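Push-and-sort arm, week two on the shared bench at Tarkel. Short thread.

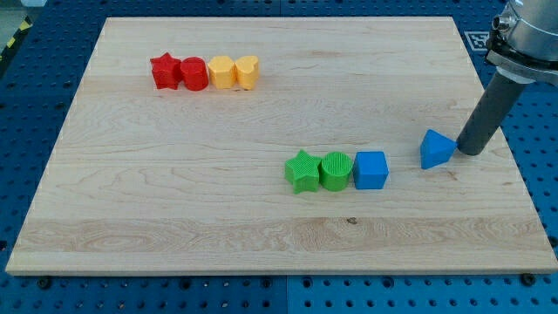
I changed how the arm approaches a block this week. It used to come in fast and tip the small ones over. Now it drops to the board first, waits 500 ms, then moves sideways at 40 mm a second. The triangle is still the awkward one, and with the tool tip right up beside it there isn't much room for error. The cube gives me no trouble.

2/ The board is bolted down now. Before that it crept every time the tool pressed too hard, and I had to redo the calibration each evening.

3/ Ran 50 pushes last night with the new approach. 2 misses, both on the triangle. I think my angle is wrong when a corner points away from the row — will check the math.

4/ Code is still a mess. I'll put it on the Enholm page once the config file is split out.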